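Hájek Releases Step-Counting App for Amateur Runners, Keeps the Claims Small

BALLUNHAM, Sunday, February 17, 2019

Hájek, a mobile development studio, today released Kirusmont, an app for amateur runners and walkers that works with a clip-on motion sensor. It was built for Sastow, the sports club network that paid for the work and will offer it to members first.

Readers who have seen a few fitness app announcements will expect to hear that Kirusmont changes how people exercise. We doubt it. Most people who install a fitness app stop opening it, and we have no evidence that ours will be different. What we can say is what it does.

Kirusmont records distance, pace and cadence from the sensor and shows them on one screen after each outing. It has no coach and no daily score. There is a weekly summary, which can be turned off. Sastow asked for badges at the start of the project. We built a set, tried them with members and took them out again when most testers said they had stopped looking at them.

What the testing showed

The trial covered 66 members of Sastow clubs and almost 3000 recorded outings. That is enough to find bugs. It is too few people to say anything about health, and we would ask reporters not to write that it does.

On a measured track the sensor's distance readings were good. On hills and on loose ground they were worse, and the app now marks those stretches as estimates. Calorie figures were dropped entirely. We looked at several ways of working them out from motion data, and the answers disagreed so widely that we could not pick one and keep a straight face.

Battery life is another place where the usual claims deserve a hard look. The sensor will run for 20 hours of recording on a charge. Idle time is not included in that number, and cold weather shortens it.

About the social features

Members can compare outings with others in their own club. The setting is off until a member turns it on. Several vendors told Sastow that competition keeps users active. None of them offered figures that separated keen runners who like competing from people who became keen by competing, so we treated the claim as sales talk. 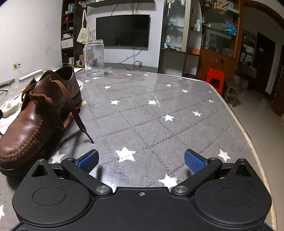

Availability and price

Kirusmont is free to Sastow members from today, on both major phone platforms. The sensor is sold separately, and the first batch is limited to 100 units. Non-members can use the app from May if the member release goes well. If it goes badly, that date will move and we will say so.

The app will work without the sensor, using the phone alone. Cadence is not available in that mode.

About Hájek

Hájek builds mobile software for clubs and small sports businesses. Its office is in Ballunham.

Press questions can be sent through the contact form on the Hájek website. Review sensors are available on loan.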